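I've been meaning to write up my trip to the Jutard small press fair ever since I got home with a tote bag so heavy it left a mark on my shoulder. I go to a couple of these every year, mostly for the poetry, and I always swear I'll buy two books and leave. You can guess how that went.

The fair takes up both floors of an old school building, and if you come in through the side door (I did, by mistake) you land right in the middle of the chapbooks. Bliss! I spent most of the first hour at the Ledesma table, where Graciela Valdebenito was signing Salt for the Horses, her second collection. I'd only read a few of her poems in magazines before and had her down as a nature poet. Well, there's a horse in it, one, and he's dead by page 19. The rest is about her aunts, and it's very funny, and then it's suddenly awful, sometimes inside the same stanza. She signed mine in green ink and asked if I wrote too. I said no, too fast, and she laughed at me.

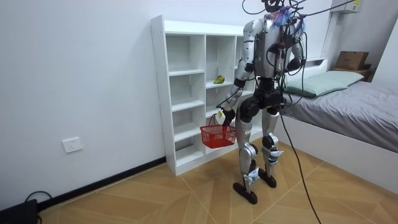

JUTARD, January

The afternoon was readings. They were held upstairs in what used to be the music room, with 50 chairs set out and people standing along the back wall by the time Theresia Zürcher got up. She read from a long poem called Ferry Tables, made up of bits of old boat schedules and letters to her sister. I'll admit my heart sank when she explained the idea. Departure times, read out loud, for half an hour? But she has one of those low, unhurried voices, and somewhere after the third crossing I quit looking at the clock. The letters get shorter as the schedules get longer — I missed that completely until I had the book in my hands on the train.

The question session afterward was the usual mix. One man wanted to know where she gets her ideas and she said, "From the harbor office, they were throwing them out." A girl near me asked why the sister never writes back, and Theresia thought about it for a good long while and then said she did write back, but the letters were better than the poem.

Before I left I ducked into the print room to watch Jika run their hand press. They're a tiny outfit doing broadsides and stitched pamphlets, and their bestseller has now sold 1000 copies, a number they had chalked up over the table. I bought the one with the moths on it. I also picked up the new issue of Clisix, which I like less than I used to (too many poems about email), though the translations at the back are worth the cover price.

Coffee was terrible, cake was excellent, and the line for both was out the door by three. If you go next year, bring cash, as only half the tables took cards. I'm on my second read of the Valdebenito now and will do a proper review once I've stopped folding down the corners.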